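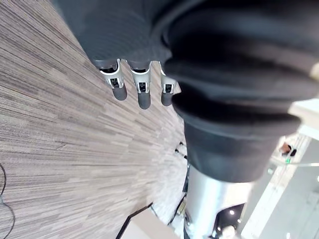 30/01/2024

I wanted to write this post already in August, when the carpet came, but I am slow with such things. So now it has lived with us for some months and I can say more than "it is nice".

When we moved to the apartment in Plaltholm, the big room had a bare floor. In summer this was pleasant. In the first cold weeks I understood that I would spend the whole winter in two pairs of socks, and I started to look for a carpet. I grew up in a house where every room had one, even the hallway, and my mother beat them outside on a metal bar. I promised myself I would never own such a heavy thing. Well.

The choosing took me very long. My first wish was one plain color, a light one, and I brought home a sample from Perkar, a square not bigger than a book. I put it near the balcony door and after one evening I saw every crumb on it. The second sample was dark brown and there I saw every white thread. Then the lady in the shop gave me a piece with everything mixed together, beige and taupe and light gray with dark brown between, in long streaks. In my hand I didn't like it. It looked like somebody had tried to draw wood and stopped in the middle. On the floor it was different. From standing height the streaks become calm, and only when you sit down with it you notice how many colors are there.

I paid 236 for the piece, with cutting. The delivery was extra and I was a little angry about this, because on the website it was written in very small letters.

One thing I did not think about is the direction. A carpet with lines has a direction, like fabric for a skirt. I first laid it so that the lines went from the door to the window, and the room looked like a corridor. Then I turned it the other way and had to move the bookcase again, with all the books out and all the books in. It is better now. If you buy a streaked one, please put it down and look at it from the door before you carry any furniture back!

For cleaning I have tried some things, and I write them for my friend Irina Pîrvu, who asked me twice already:

- Vacuum along the streaks first and across them after. Across only, the dust stays.
- For small spots I use lukewarm water and a white cloth. A colored cloth gave me a pink shadow once, it went away after the third washing.
- The foam from Andama smells of lemon for two days. It cleans well, but I keep the window open.
- No brush with hard hair. I tried it in the corner behind the armchair and the corner is now a little fluffy.

The cables are still my weak point. I don't like to hide them under the carpet, my father always said this is dangerous, and I also trip on the bump. For now I lay them by the wall with small clips, and when I need one in the middle of the room I take it away again in the evening – or I should take it away. There is a cable channel from Antoniuk that I saw in a light gray, to glue along the baseboard. I measured the wall and I need 2000 millimeters on the long side and 1000 on the short one. Maybe in spring.

Another small thing is that I sit on the floor much more than before. I fold the laundry there, I sort papers there, I drink my tea there with the cup on a tray (always on a tray). My knees are warmer and the downstairs neighbor told me she hears my steps less, she said it very politely, so I think before the carpet it was quite bad.

The cut edge by the balcony has started to lose some threads. I cut them short with nail scissors and I don't pull. The shop offers to sew a border around, but I must bring the whole piece to them, rolled, and I don't have a car. If someone has done the border at home with the iron-on tape, write me please how it held.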